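Setting Out a Play Kitchen on a Counter

Revised April 2023

These instructions cover a play kitchen set up on an ordinary countertop, next to a real countertop appliance. The layout is the one used in the Plandale play room. It takes up one stretch of counter and can be cleared in a few minutes.

What is needed

A toy cooktop, one toy pan, one or two bowls, a damp cloth, a dry cloth, a roll of low-tack tape and a tape measure. A toy pot is optional. Lids are best left out at first, as they tend to end up on the floor.

Step 1. Clear and wipe the counter

Take everything off except appliances that stay in place. Wipe with the damp cloth, then the dry one. A smooth counter with a film of water on it will let a light plastic cooktop slide under a child's hand.

Step 2. Deal with the real appliance first

Unplug any toaster oven and let it cool fully. Coil the cord behind the unit. Turn all knobs to off and check that the door is shut. Leave 12 inches between the appliance and the nearest toy. If the counter is too short for this, move the appliance to another surface.

Toy pans must never go inside a real oven, even an unplugged one. Somebody will eventually switch it on without looking.

Step 3. Place the cooktop

The cooktop goes down before anything else because the other pieces are positioned from it. Set it toward the front of the counter, on the side of the child's stronger hand, with the control strip reachable without leaning across the cooking surface. Keep the front edge 2 inches back from the counter edge. Put a short strip of tape under each rear corner if the unit moves when pressed.

Battery models should be tested at this point. Open the compartment, check the contacts for white residue, and tighten the cover screw again afterward.

Step 4. Place the pan

The pan sits beside the cooktop, not on it. Starting with the burner empty gives the child a first move to make. Turn the handle away from the front edge, toward the back of the counter. A short handle is easier to control than a long one and does not catch on sleeves.

Step 5. Place the bowls

One bowl goes at the front, near the middle, for ingredients. A second can go farther back for finished food. Shallow bowls in a plain light color are preferred, as small pieces are easy to find in them. Check the inside before each session and take out anything left over.

Step 6. Check the reach

Stand where the child will stand and crouch to the same height. The cooktop, pan and front bowl should all be reachable with both feet flat. Adjust the step stool, if one is used, before adjusting the toys.

Putting away

Wash the bowls and pan by hand in warm soapy water. Wipe the cooktop with a barely damp cloth and keep water off the buttons. Store the pan upside down inside the larger bowl.

Questions about the layout go to Rogelio Dalisay at the Mornton office.
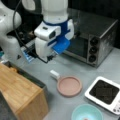
Replacement pans and bowls are ordered through the same office. Give the color and the outside diameter, measured across the rim without the handle.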